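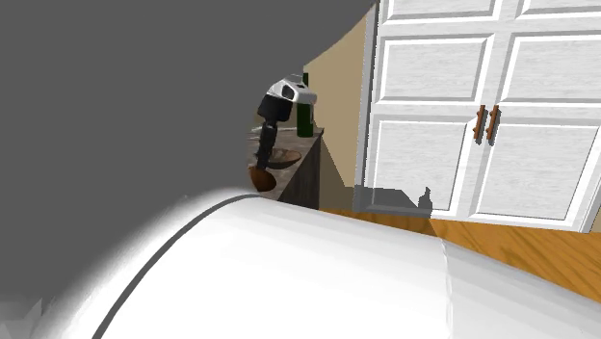 **Kedilside Visitor and Heritage Board**
Minutes of the regular meeting held 20 September 2026, Town Hall, upper meeting room

**Present:** Leonora Marquez (chair), Balakrishnan Marar, Virgilio Lagman, Jennylyn Pangilinan
**Apologies:** Ronaldo Magbanua

The chair called the meeting to order at 2:00 p.m.

## 1. Minutes of the previous meeting

The minutes were approved with one correction. Under item 4, "north gate" should read "river gate."

## 2. Walking route, Old Town to Etumier

Mr. Marar reported that the survey of the route is complete. The path leaves the market square by the river gate, follows the Flureo as far as the lower bridge, and climbs to the Etumier quarter by the weavers' steps. There are 189 steps. Members discussed whether the climb should be noted on the printed map, as visitors arriving by bus have complained of finding it without warning.

It was agreed that the map will show the steps and will also mark the road route by Tannery Lane, which is longer but suitable for wheelchairs and strollers.

Mr. Lagman asked that the old customs house be added as a stopping point. The building is closed to the public, but the carved doorway can be viewed from the street. Agreed.

**Action:** Mr. Marar to send the corrected route to the printer.

## 3. Text for the town history panels

Draft text for nine panels had been circulated. The following changes were requested:

- Panel 2: The paragraph on the siege is to be shortened. The present draft gives more space to the siege than to the two centuries after it.
- Panel 5: The date of the second town wall is disputed. Wording to be changed to "late medieval."
- Panel 7: The closing of the dye works should be mentioned. Ms. Pangilinan observed that many families in Etumier worked there and that the draft passes over it entirely.

Ms. Pangilinan declared an interest in Panel 8, which names the Pangilinan bakery, and took no part in the discussion of that panel. The remaining members approved it as drafted.

Panels 1, 3, 4, 6 and 9 were approved without change.

**Action:** Mr. Lagman to revise Panels 2, 5 and 7 and circulate them before the next meeting.

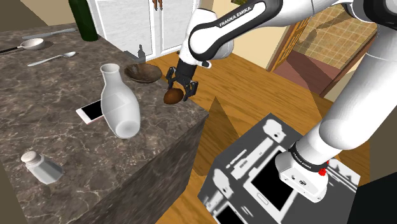

*Franka Emika robot arm over a marble kitchen island (computer rendering).*

## 4. Riverboat landing

A letter from the operator of the Flureo boats was read. The operator requests permission to land passengers at the mill quay on weekends, with a limit of 80 passengers per landing. Members were generally in favor. Mr. Marar noted that the quay railing is loose at the downstream end and that no landing should be permitted until it has been repaired.

Moved by Mr. Lagman, seconded by Ms. Pangilinan: that the Board support the request, subject to repair of the railing. Carried, all in favor.

## 5. Opening hours of the gate tower

The chair proposed that the tower close at 5 p.m. through the winter season. Ms. Pangilinan asked that the later hour be kept on market days -- the tower is the only indoor attraction open on the square once the museum has closed. The matter was deferred so that Mr. Magbanua, who oversees the tower staff, can be consulted.

## 6. Other business

The sign at the bus station still directs visitors to the former tourist office. The chair will write again to the highways department.

The meeting adjourned at 3:40 p.m.

Minutes recorded by V. Lagman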